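Chapter 4
Running the Royal Household 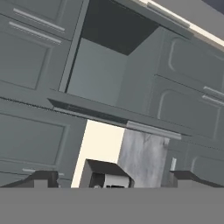 A royal palace in the nineteenth century was a home, an office and a place of public ceremony, all under one roof. The family that lived there took up only a small part of it. Most of the rooms, stairs and passages belonged to the people who cooked, cleaned, carried coal and kept the accounts.

Chapter 3 dealt with royal marriages and the treaties that often came with them. We now turn to the household itself: who worked in it, how they were paid, and why it was so hard to change.

In Britain, the work was split between several departments whose duties had grown up over centuries. When Victoria came to the throne in 1837, one department might lay a fire and another light it. The inside of a window could be the business of one office and the outside the business of another, so that both sides were seldom clean at the same time. Prince Albert took an interest in these matters soon after his marriage in 1840. His reforms were slow, and they were not popular with servants who stood to lose old perks such as the sale of unused candles.

Royal children had a small household of their own within the larger one. Nurses, governesses and tutors saw far more of them than their parents did, and their letters and diaries are among our best sources for daily life at court. They need to be read with care – a governess who hoped to keep her post did not always write down what she thought.

The chapter is in 2 parts. The first follows the household departments from 1837 to the death of Albert in 1861. The second looks at the nursery and the schoolroom, and compares the British court with those of Prussia and Russia.

Key terms: Lord Steward, Lord Chamberlain, Master of the Horse, perquisite, Civil List

Before you read

Look back at the family tree in Chapter 3. Note which of Victoria's children married into foreign courts, as several of them appear again in the second part.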